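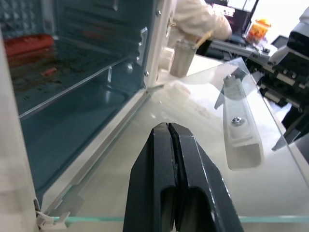
**Trallwood Evening Baking Club** — members' diary pages

14th November

Sigrun Skjelbred gave her talk on sourdough tonight and I came home less convinced than when I went in. I wrote down as much as I could while she was speaking, so I'll put it here before it turns into something she didn't say.

Her claim is that a starter carries its place with it. Take a spoonful from one kitchen to another and it will remember where it came from, in the taste, for years. Hers came from Rustad, from an aunt, and she says the bread still tastes of that valley. I asked how she would know, having moved away at 6 years old. She said you know it in your mouth. I wrote that down too.

I don't doubt she tastes something. She bakes better bread than I do and has done for as long as I've known her. But the flour goes in from our own store every time she feeds it, and our own tap water, and I can't see what would be left of the aunt's kitchen by now except the story. I said so, a little more politely. Agathe Lemaire said that stories have a taste as well, and people nodded at that, and I let it go. I should not have let it go. It sounds fine in a warm room and I have no idea what it means.

Then we had the blind tasting, which was my suggestion from last time and which I half expected to be dropped. Four loaves, same recipe, four different starters: Sigrun's, Agathe's, mine, and one made up from the Rukar packet. Slices on plain plates with a slip of paper turned over underneath. I marked the third as Sigrun's because it was the sourest and had the best crust. It was the packet. Agathe picked her own, and was pleased, and then said her own was the one she liked least. Sigrun chose mine as hers. She was quiet for a bit and then said the slices had been cut too thin to judge.

Maybe they were. I want to be fair here. One evening with a handful of people who had all eaten dinner beforehand proves very little, and the loaves weren't baked together either. Mine had spent longer proving than I admitted to. But if it had come out the other way we would all be calling it proof, and I would be hearing about it until spring.

Agathe brought up the Direr method after that, where you throw away most of the starter every morning and feed what's left with 400 grams of flour. Every morning! She has been doing it for two weeks and says the rise is stronger. Stronger than what? She didn't measure before. She also changed her flour the same week and started keeping the jar on top of the boiler. I asked which of the three had done it and she said it was the whole approach. I've heard the same kind of answer about diets, and about the man who came to look at our damp wall.

What I would like, and I'll probably end up doing it alone, is two jars from the same starter on the same shelf. Feed one the Direr way and the other the lazy way, which is my way, a spoonful when I remember. Put a rubber band at the level after each feed and see where they get to. I can't do it properly until the cold spell is over because the kitchen goes up and down so much at the moment. Or that's my excuse.

Walked back with Sigrun as far as the bridge. She wasn't cross, I don't think. She said her aunt never believed any of it either and used to keep the starter in an old paint tin, and fed it potato water when flour was short. That interested me more than anything in the talk. I asked why she'd left it out and she said nobody wants to hear about a paint tin.

She gave me a jar of it to take home, lid on loosely, wrapped in a dish towel. I've put it in the cupboard beside mine and labeled both of them. Smelled them one after the other before bed — hers is sharper, a bit like apples. Then I remembered I knew which was which.

Need rye flour, and rubber bands. Return Agathe's big bowl.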